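Black knits and lint, what are you all using?

knitwit_tovdale
Joined June, 88 posts
OK so I finally finished the black ribbed sleeves from the Mallomano pattern and I love them, but they grab every bit of fuzz in the house. I've gone through 2 sticky rollers already. Is it the yarn? I used Urrego sport weight, the cheap one, and I'm starting to regret it.

pursoup
It's the yarn — sorry! Urrego sheds on itself for the first few washes. Turn them inside out, cold water, a little vinegar, and lay them flat. Mine settled down after a month.

Erdal Dursun
I'd skip the vinegar. I've knit with black Urrego for years and all it did was make my sink smell like pickles. A damp rubber glove gets the fuzz off better than any roller. Also, go down a needle size. Fine rib in black looks so much better when it's tight, and it still folds nicely when you push it up.
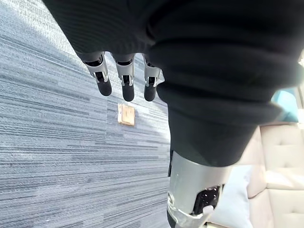

Reply #4, January 8, 2024
drekport_dee
Disagree on the needle size, Erdal. I went down once and couldn't get the cuff over my hand, so I ripped out the whole thing (494 yards, I cried a little). Loose rib bunches up thicker and I like that look.

knitwit_tovdale
Oh no, 494 yards! I'm keeping my needles where they are, then. Trying the glove tonight.

pursoup
I stand by the vinegar. Half a cup, not the whole bottle, Erdal.

Erdal Dursun
It was half a cup! Anyway, Dee, were you using a stretchy cast-on? A plain long-tail is murder on a tight cuff.

drekport_dee
Plain long-tail, yeah. Fine, I'll swatch it again — but if it won't go over my hand I'm coming back here to complain.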